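Most advice on holding an air pistol steady is sold by people with grips to sell. I shot league at Zarnamham for 11 seasons and tried plenty of it. Try this dry, at home, before paying for anything.

## 1. Check the gun is unloaded

Then check again. Face a blank wall.

## 2. Set your feet

Raise the pistol with your eyes shut, then open them. If you've drifted left, move your back foot. Don't drag your arm across, whatever the Feltus leaflet says.

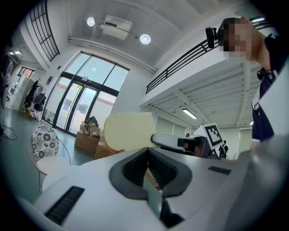 *Cream foam block with rounded corners, standing upright.*

## 3. Hold for 8 seconds

Lower it after that, shot or no shot. Areti Sarantis swears by 13. I've seen her scores and I'm not convinced.

## 4. Press, don't snatch

Watch the foresight through the click. If it jumps, a new trigger shoe won't cure it. 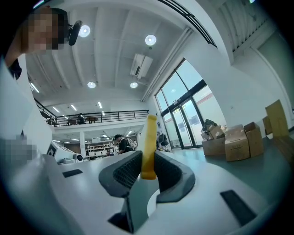 *Yellow foam-like stick, upright between the two dark pads.*

Do 20 minutes on a Thursday and write down how many jumped. Ignore any app that gives you a "stability score". Mine said 243 and never told me out of what.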